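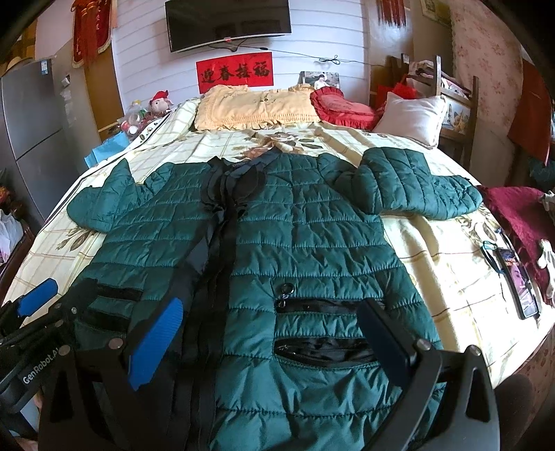 Home Products Docs Tickets Forum Sign in

Pleltar Support – Public Tickets
Product: Drander (import and review software for hand-held gripper recordings), trial license
Subject: Left and right gripper streams drift apart on long garment takes
Status: Resolved, docs change pending
Opened: August 24, 2019

Reported by customer

We are evaluating Drander for two-handed garment work. Setup is a pair of hand-held grippers, one per hand, camera on each, both recording to their own storage. Takes are imported in pairs and Drander aligns them. The task in the failing set is handling a quilted puffer coat laid out front side up on a bed. Ordinary room, sunlight on part of the bedspread.

Short takes align correctly. On long takes the two streams match at the start and are 200 ms apart at the end. In the review window the left fingers close on the sleeve before the right camera shows it. Shirts and towels recorded on the same grippers import without a problem, but those takes are all short.

Second symptom, maybe separate: the finger opening curve for the right gripper goes flat in places where the fingers are plainly moving in the video. It only happens on the coat.

Expected: streams aligned for the full take. Opening curve follows the fingers.

Support, first reply

Thank you for the files. Please send the import log for one good take and one bad take, and confirm:
- whether "Align on start cue only" is checked in the import profile
- whether the start cue is the double close (both grippers closed twice in view of each other)
- free space on the import drive

Please leave the originals on the grippers until the ticket is closed.

Customer

Logs attached. Start cue only is checked. That is the default in the trial profile and we did not change it. Double close is used on every take. The import drive has plenty of space.

Tried so far:
Re-imported the same take on a second computer. Same drift, same direction.
Swapped the two grippers between hands and recorded again. Drift changed sign.
Cut the take in half after import. Second half still off, as expected.
Turned off preview generation. No change.

Support

The sign change after the swap is useful. It puts the drift in the recording clocks. With start cue only, Drander lines up the first frames and then trusts both clocks to the end of the take. A small rate difference does not show in a short take and does show in a long one.

Please do the following on a copy:
1. Uncheck "Align on start cue only".
2. Set alignment to "Start and end cue".
3. Record a new coat take with a double close at both ends.
4. Import and check the offset at the last cue.

For existing takes with no end cue, open the pair in review and place a manual marker on any event both cameras see clearly near the end. Use a hard contact between the two grippers if there is one. A fold of fabric coming down is a poor marker because the edge is soft and it keeps settling.

On the opening curve: Drander reads the opening from the finger pads in the camera view. The profile you sent has "Pad color" set to a single sample, taken from a bright blue pad. One of your pads is a dark navy and sits against dark green fabric and black trim for much of the take. The detector loses it and holds the last value, hence the flat sections. Set pad color to "Per finger" and take a fresh sample for each.

Customer

Tested with start and end cue. Five new takes, offset at the last cue is one frame or less on all of them.

Per finger color fixed most of the flat sections. What is left is at the pockets, where a finger goes inside the opening and the pad is out of view. We do not count that as a fault, but the curve should show a gap there. At present it draws a straight line and anyone reading the export would take it as data.

Also, the manual marker tool rejects markers past frame 2000 with "out of range". The takes are longer than that.

Support

Confirmed on the marker limit. It is a leftover in the trial build and was lifted in the full build in April. A trial build without the limit is now on your download page.

Gap display: there is an export option, "Leave held values empty", under Advanced. It is off by default. With it on, frames where the pad is not found export as blank. The review window will still draw the line. We have filed a request to change that and linked it to this ticket.

Customer

New build installed. Markers accepted to the end of the take. Seven old takes repaired by hand, using gripper contact as the marker. Export now has blanks at the pockets.

Remaining objection for our evaluation notes: the default profile should use both cues. A buyer who tests on towels will pass the software and find the drift later. You can close this.

Support

Closing as resolved. The docs page on import profiles will be changed to recommend start and end cue for two-gripper takes. The default stays as it is for now, pending a decision by the product group.

Was this ticket helpful? 7 found this helpful
Shares 5 | Comments 4

Comments

clurkolura_lab
Same drift on our side with bedding. The end cue fixed it. We had blamed the Tzavaras card readers and replaced both of them before finding this ticket.

guest
Does "Per finger" slow the import? We run it overnight so it may not matter.

clurkolura_lab
A little. We left it on. Sample the pads in the same light you record in, the first set we took under a lamp was useless near the window.

guest
Still no gap display in the review window as of the current build. Export is fine.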